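The woman who runs the Mindham, a two-screen revival house in Flidisley, started showing silent films in September. She had expected 80 people for the first one and got almost 200.

"I thought it would be the regulars," she said. "Half of them had never seen a silent before." The film was a Vavham comedy short, followed by a longer melodrama.

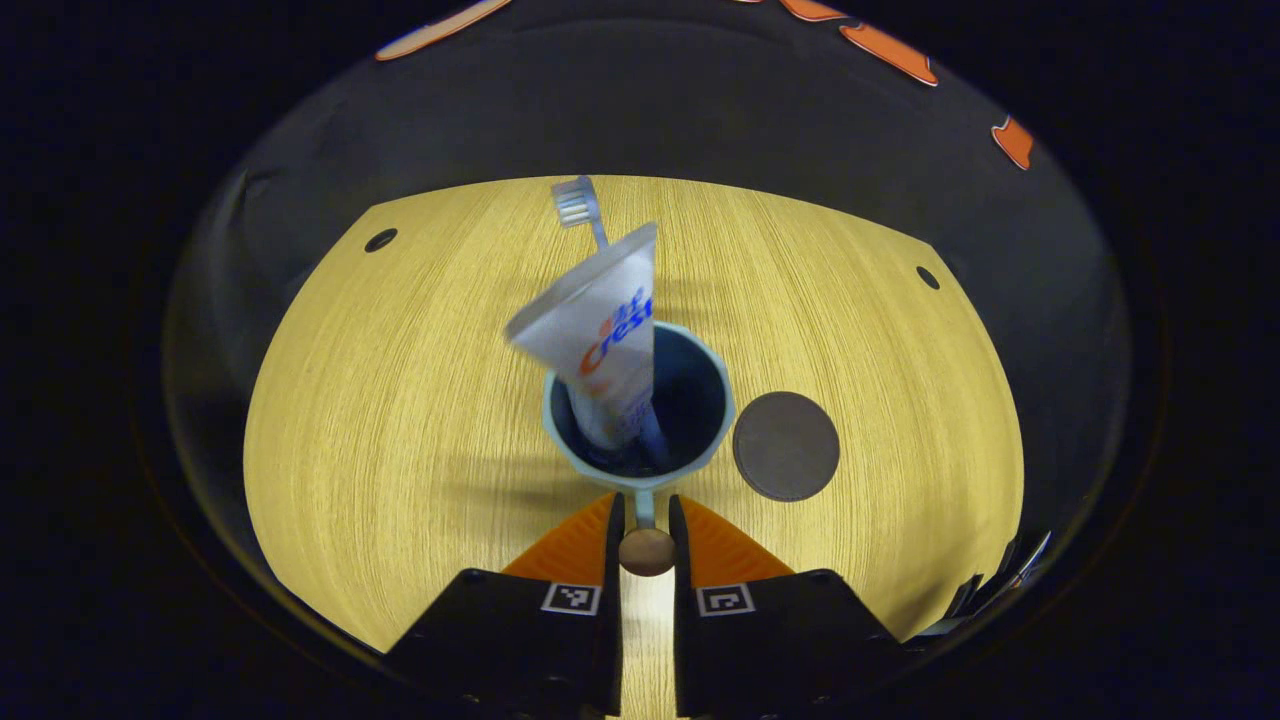
She rents most of her prints from the Dierckx collection, which lists 3,336 titles. "I've watched maybe a tenth of it - the catalog notes aren't much help, so you have to sit down and look."

A pianist plays for every show. Next month she wants to try a western.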